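Washing plush play food – quick notes

Got asked again on Wednesday so writing it all down in one place. Plush food gets grubby fast. Sticky hands, floor, dog. Most of it comes clean, you just have to go easy.

First – look for a care tag. No tag, assume cold water and hands only. Handmade stuff especially, you dont know what's inside. Could be wool, could be old tights.

Test the reds. Damp white cloth, press on the red somewhere hidden, hold it for a count of ten. Pink on the cloth? Then no soaking, spot clean only. Red next to white is the worst combo there is. I lost a strawberry cake that way, whole thing went salmon.

Spot cleaning: small bowl of cool water, tiny drop of dish soap, old toothbrush. Get the suds on the brush, not the water. Go with the fuzz. Wipe with a clean damp cloth, then a dry one. Don't scrub over embroidery, letters go hairy and you can't fix it. Dab.

Real ketchup on white felt – scrape first with a spoon, cold water from the back if you can get to it, then a bit of white vinegar. Never hot.

Drying. Roll in a towel and press, no wringing. Stand bottles and anything tall upright so they dont dry with a lean. Turn every few hours. Thick ones take two days, sometimes more. Smells musty = still wet in the middle.

Lumpy stuffing: pinch and roll between your fingers once its dry. If that does nothing, open an inch of seam, poke with a chopstick, top up, ladder stitch shut.

Red ketchup bottle, big white label:

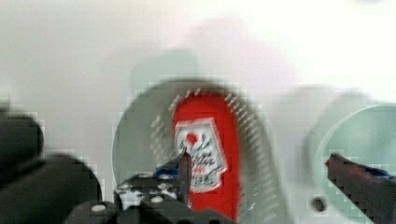
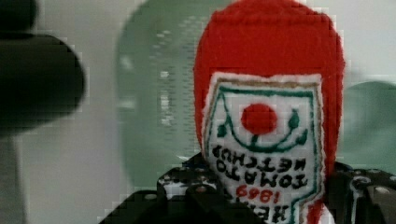
Loose threads on stitched lettering – don't pull! Needle from the back, draw the end through, knot it, snip. Tiago Matos told me to put a dot of fabric glue on the knot and it does hold better.

Storage: open basket or a mesh bag, not a lidded tub. Keep out of the window, reds fade by the end of May if they sit in full sun. Plastic plates and cups seperate, they go in the dishwasher top rack and the plush doesn't.

Fuzz that's gone flat – dry toothbrush, short flicks. Works on teddy ears too.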